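En defensa de la sobremesa

Mi abuela dejaba las migas en el mantel hasta las seis de la tarde. No era dejadez, porque en aquella casa se fregaba hasta el canto de las puertas; era que levantar el mantel significaba levantar a la gente, y ella no quería que la gente se levantara. Me he acordado mucho de esas migas desde que, en febrero, comí en un restaurante donde nos trajeron la cuenta con el café, sin que la hubiéramos pedido, dentro de una carpetita muy mona, y con la carpetita una frase amable sobre el segundo turno.

Quiero dejar dicho que entiendo lo del segundo turno. Los alquileres suben, el aceite ni lo menciono, y una mesa ocupada por cuatro personas que comparten una infusión es un mal negocio. La dueña de la casa de comidas de mi calle, la Atine, me lo explicó una vez con mucha paciencia mientras yo, para mi vergüenza, ocupaba justamente una de esas mesas. No me echó. Me puso otro platito de almendras y siguió explicándomelo, y creo que en ese platito cabe casi todo lo que pienso sobre la hostelería y sobre unas cuantas cosas más.

Lo que me preocupa es que el segundo turno se nos ha metido en casa. Comemos en familia y a los diez minutos del postre alguien está ya cargando el lavavajillas, otro ha abierto el portátil «un momentito» y el tercero pregunta qué plan hay. ¡El plan era este! El plan era quedarse ahí sentados, con la fruta a medio pelar, hasta que saliera una conversación que no traía nadie preparada.

Porque las conversaciones buenas tardan. Durante la comida uno habla de la comida, del tráfico, de si ha llamado la tía; es una especie de carraspeo colectivo, necesario y bastante aburrido. Lo otro viene después, cuando ya se ha dicho todo lo que había que decir y sin embargo sigue habiendo vino o café o simplemente pereza. Yo me enteré en una sobremesa de que mi padre había querido ser marino. Tenía él setenta y tantos años y lo soltó mirando una cáscara de mandarina, como quien comenta que ha refrescado. Si aquel día hubiéramos recogido a tiempo, me lo habría perdido.

Hace unos años pasé una temporada en Sisidden, en casa de Nadja Kaufmann, que me alquilaba un cuarto con vistas a un gallinero. Nadja cenaba a las seis y media, cosa a la que no me acostumbré nunca, y yo daba por hecho que la sobremesa era cosa nuestra, del sur, como las persianas. Pues bien, aquella mujer se quedaba a la mesa hasta que se consumía la vela. La vela marcaba la hora y no había más que hablar (mejor dicho, había muchísimo más que hablar, y en un alemán que yo seguía a trompicones). Volví con la idea de que casi todos los pueblos han inventado algún truco para no levantarse, y de que presumir del nuestro como si fuera único es una tontería un poco de bar.

Una amiga con la que discuto de esto a menudo, Ashley Kettle, me acusa de nostálgica, y tiene parte de razón. Me recuerda que las sobremesas de mi abuela se sostenían sobre alguien que luego fregaba, y que ese alguien era siempre mujer y casi siempre la misma. Los hombres arreglaban el país con el puro en la mano y mi tía Carmen oía el arreglo desde la cocina, con el grifo abierto. No tengo respuesta que darle, salvo que los platos pueden esperar para todos o no esperan para nadie. En mi casa esperan. Se quedan en la pila, feísimos, y cuando por fin nos ponemos, nos ponemos todos, también mi sobrino, que seca fatal.

También me dice que hay sobremesas insoportables, y ahí le doy la razón entera. Está la del cuñado que sabe de vinos, está la de la herencia y está esa en la que dos personas se callan algo durante horas delante de una tarta. Pero incluso de esas salí sabiendo algo de los míos que no sabía al sentarme, y una comida de cuarenta minutos no me ha enseñado jamás nada, ni bueno ni malo.

No pido que volvamos a los domingos interminables, que cada cual tiene su horario y sus niños y su autobús de vuelta. Me conformo con una comida a la semana sin nada detrás. Y que la persona que se levante primero lo haga solo para traer más café, y que al volver pregunte por dónde íbamos, aunque ya nadie lo sepa muy bien. Yo por mi parte he vuelto a poner mantel de tela, que guarda las migas mejor, y este fin de semana no pienso sacudirlo hasta que se haga de noche. 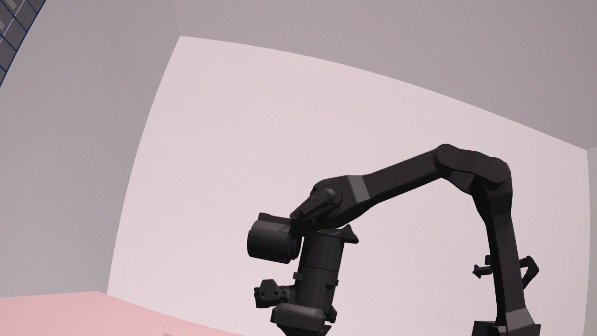
Brazo robótico negro sobre fondo claro. Imagen generada por ordenador.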